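4. Planning the Custero packing cell

1. List every item the cell will pack. Budget for two arms if cards go from a slotted tray to a box. 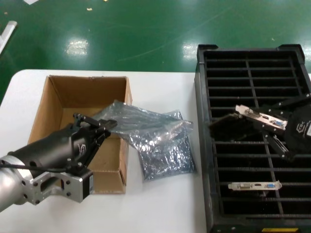

2. Price the grippers separately from the arms. Allow $3000 for spare fingers and cables.

Caution: Film bags wrinkle and shift. Test your own bags before you order fingers.

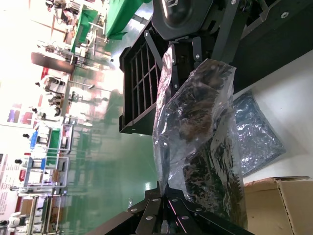 How long should we allow for delivery?
Plan on 30 days for arms and 8 for spare fingers. Send orders to Katherine Nina at Trivska.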